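# Teleop notes: corn, pot, lid

Session three of the two-arm cooking set. The task is short: one arm puts the corn in the pot, the other puts the lid on. We record by remote control, with one operator driving both arms from a pair of handheld controllers. I tried guiding the arms by hand in May and gave it up for two-arm work, as I could not hold both wrists steady through a handover.
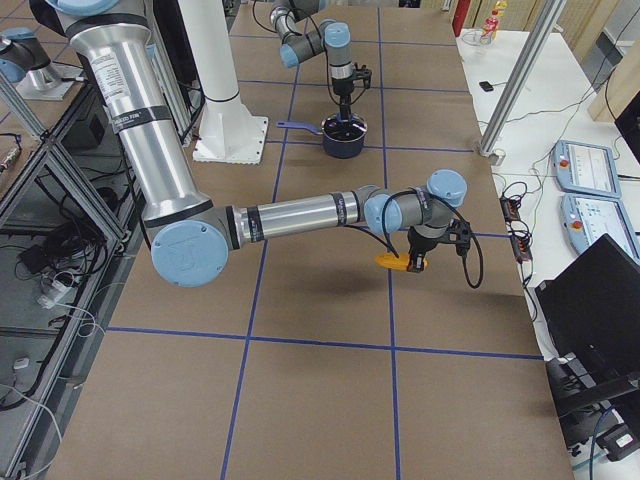

Episode length was the first thing I wanted under control. A slow operator teaches a slow policy, and long pauses before a grasp get copied faithfully. I now discard any episode with a pause longer than six seconds. The worst pauses come when both arms are committed, one holding the corn level just over the table and the other with its gripper down in the pot, and the operator has to decide which to move first. The rule is now fixed: the arm at the pot clears out, then the corn travels.

Wednesday gave us 41 episodes, of which 14 were dropped. Most of the drops were lid grasps.

The lid is a poor target. It is flat, it is transparent, and the only sensible grasp is on the knob. Operators tend to approach on the overhead view and switch to the wrist view too late, when the fingers are already off center. I ask for the switch at around 20 cm, then a pure vertical descent with no wrist rotation. 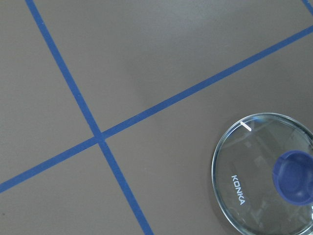
*Glass lid from a wrist camera, knob at the right edge.*

Start positions are drawn from a list, one grid cell per episode, with a random offset inside the cell. The tape also helps when resetting by eye. I do not mask it out of the training images. Viler, our replay tool, plots gripper height against time, and a good lid approach shows up as one clean slope with a short flat section at the grasp. A sawtooth means the operator was hunting.

Glare is the open problem. Bright patches on glass shift as the wrist moves, and I suspect the policy tracks them in place of the knob. 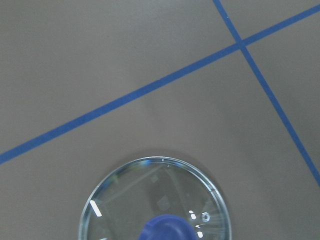
Reshma Kruger wrote back after reading a draft of these notes that she would leave the glare alone and vary the lighting between episodes, so that no highlight stays a reliable cue. She also thinks the pause limit is too strict for new operators, and would trim the pauses afterward and keep the episodes.

I will try the lighting first. Trimming leaves a velocity jump at the cut, and the controller does not like those.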